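Mueble de baño con espejo: ¿se puede arreglar un desconchón o toca cambiarlo entero?

Publicado el 4 de noviembre de 2019 en Baño y fontanería
200 visitas

Radham_bcn
Tengo un mueble blanco de colgar, con espejo y un hueco abierto a la izquierda, donde dejo el bote de siempre. Lo compré en mayo y ya le falta un trocito de acabado abajo del todo, en el listón vertical que separa el hueco del espejo. En la tienda me dicen que eso es humedad y que lo mejor es cambiarlo. Qué casualidad. También me ofrecen un kit de retoque de la marca Wusteo que, según el folleto, deja el canto como nuevo en 11 minutos. No me creo ni una cosa ni la otra. ¿Alguien ha reparado algo así y le ha durado?

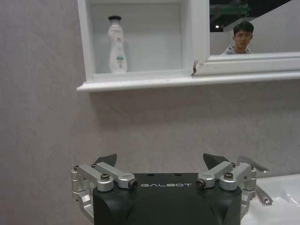 2 respuestas

donov
Yo no tiraría un mueble por eso. Lo de la humedad puede ser o puede no ser, y desde un mostrador no lo sabe nadie. Pasa el dedo por el borde del desconchón. Si está duro y liso, probablemente sea un golpe. Si se nota hinchado o se deshace, ha entrado agua, y taparlo solo sirve para dejar de verlo.

En el primer caso: lija muy fina, quitar el polvo, un poco de masilla blanca con espátula de plástico, dejar secar lo que diga el envase (el doble, si el baño ventila mal) y esmalte blanco con pincel pequeño. Pon cinta de carrocero sobre el espejo, que luego rascar el esmalte es un fastidio. El blanco no te va a coincidir del todo. Hay muchos blancos y el folleto siempre enseña el que cuadra.

De los kits no me fío. Usé uno en la puerta de un armario y se veía el parche desde el pasillo. Tampoco era de esa marca, así que tómalo como lo que es.

Si te lo vendieron hace unos meses, reclama antes de lijar nada. Manda fotos por escrito y pide que te contesten también por escrito. Una vez lijado te dirán que lo has estropeado tú.

hladun77
ponle silicona blanca y listo, yo la puse en el mío y ahí sigue

donov
La silicona no se puede pintar encima y amarillea. Para sellar una junta, vale. Para un canto a la vista, yo no.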